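April 24, 2021
by the shop floor, sort of

Quick one, stock delivery at four and I've not cleared the back room.

So Lirnitz have bought the Ulton shops. All of them. It was in the trade email on Thursday and by lunch I'd had three messages asking if I was next (no, I have one kitchenware shop in Relcombe with a dodgy shutter, they do not want me). But people who only shop in the things don't see why it matters to the rest of us, so.

Ulton was never a rival exactly. Bigger, cheaper, out by the ring road. What they did do was order from the same wholesaler as me, Llorente, and because they ordered by the lorry load Llorente kept the lines going that I could then buy 2 boxes of. Take Ulton away, or move their buying to Lirnitz head office, and who's ordering the boring stuff? Me and a few like me. Not enough.
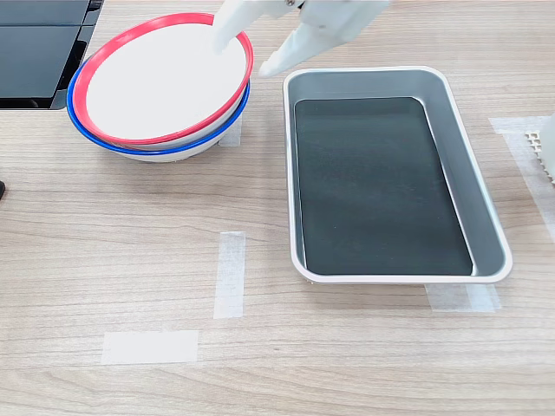 Boring stuff is most of my till. Went through the figures for March, click and collect only as we were still shut, and the posh pans I fret over in the window barely moved. What went out the door was everyday things at everyday prices. A plain white bowl with a red rim, the same again with a blue rim, one sat inside the other on the side, thats my customer. They break one, they want one. They don't want a boxed set of six in oatmeal. And Lirnitz, going by their own shops, is all boxed sets in oatmeal.

Then there's minimum orders. Llorente wanted 200 pounds a go before the first lockdown, it's 300 now. I can do 300. I can't do it every fortnight on top of rent, and if it goes up again I'm down to one order a month and guessing what'll sell. Guess wrong and it's sat in the back till Christmas with my money in it.

I will say the timing is clever. Horrible but clever. Shops cheap, landlords desperate to keep anyone at all, staff still on furlough. Somebody sat down during the worst year any of us have had and thought, right, now. Part of me admires that. I spent it repainting the stockroom and learning to do card payments over the phone.

Things I'm doing, in no order:

Rang two other wholesalers. One never rang back. One will do mixed boxes but carriage is steep.

Asked the hardware shop and the gift place if they'd go in on a joint order. Gift place keen, hardware thinking about it.

Not cutting prices. Did that in 2019 when Ulton had their big sale and it got me nothing but tired.

Put the bit above up on the traders' page last night while I was half asleep and it got more replys than anything I've posted since the parking row. Mostly cross. Some useful. 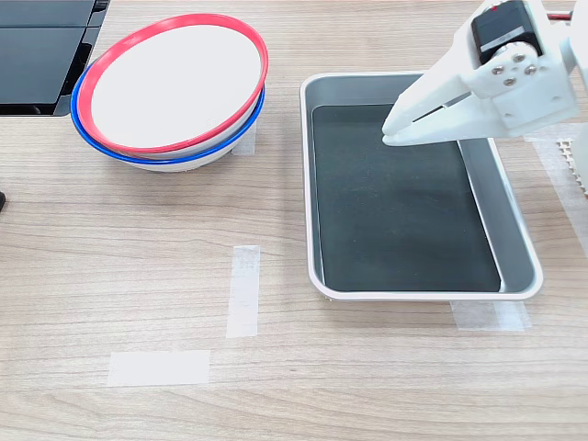
Llorente won't drop the plain lines, Relcombe Traders reckons, as they've got their own stock to shift and the small accounts always paid on time when the chains didn't. Ask them for a fixed price till the autumn and get it in writing, and ask before Lirnitz's buyers get round the table with them. Also that the joint order idea was tried years back and fell apart over who stored it all.

Fair on the last one. We'd store it here I suppose, which means clearing the back room, which I was meant to be doing an hour ago.

The fixed price thing is good though and I hadn't thought of it. Will ring Monday first thing and report back. If anyone's had a straight answer out of Llorente lately about the minimum please comment or just come in, we're open till half five and it's been dead since the rain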